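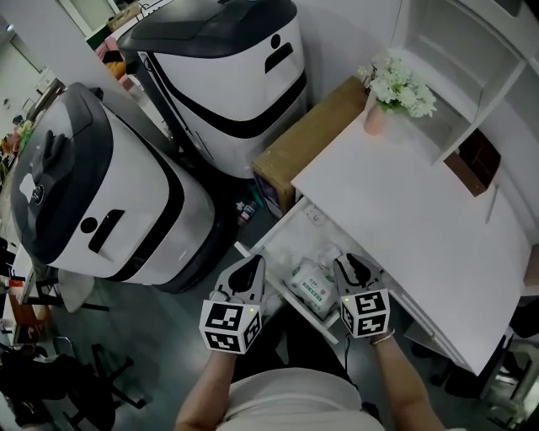 April 5, 2018

Kasdale hall, side-wall projection, blend and alignment. Entry by Margit Vass, geometry work shared with Renu Tiwari.

Carried over from last entry: seam between center screen and left wall still visible in dark material. Concert footage is the worst case, long stretches of near-black audience with a few bright light sticks crossing the join. Garrido want the tour film to play on all three surfaces by the end of April, so the seam has to go first.

Setup unchanged. Center projector at native, two side units per wall, all fed from the Famov server. Side content is rendered separately and locked to center by timecode.

1. Black level. Measured with the side units on and center dark, then the reverse. Side walls read higher than center at the same input. Raised the center floor slightly in the overlap zone only. Seam drops out from the middle rows, comes back from row C forward. Left it there.

2. Geometry, left wall. Renu redid the warp mesh from scratch with 40 control points. The old mesh had been nudged by hand too many times and had a kink behind the second speaker. Straight lines now hold from the reference seat. From the far aisle a horizontal still bows upward. Can't fix for both seats, keep the reference seat.

3. Geometry, right wall. Not touched. Fabric panel near the exit is sagging again and any mesh made now is wasted. Corodent to re-tension.

4. Sync. Ran the drum solo section as a loop. Left wall trails center by one frame at the start of the reel, then holds. Logged 1,212 frames as dropped on the right-hand server output over the full run, nearly all in one block after the second song change. Looks like a disk read problem on that output, same block both passes. Swapped the drive, have not rerun.

5. Brightness. Side units at 14 on our scale were distracting during close-ups of the singers. Tried 16 for comparison, worse, faces on center look gray next to it. Renu prefers going down and letting the stage wide shots suffer a little. I would rather have the content side dim the walls shot by shot. Question sent to Garrido, no reply yet.

Audio not checked today. Rear left surround had a buzz at the last session, unplugged for now, do not forget before any screening with guests.

To do:
- rerun full reel with new drive, compare drop log
- right wall mesh after panel work
- check seam from row C with house lights at exit level
- ask Garrido for the encore section in final grade, the one we have is a rough pass with burned-in timecode
- back up Renu's left wall mesh to the shared folder, the only copy is on the server

Kasdale projection workshop notebook | Contact: workshop desk | © 2018 | Back to top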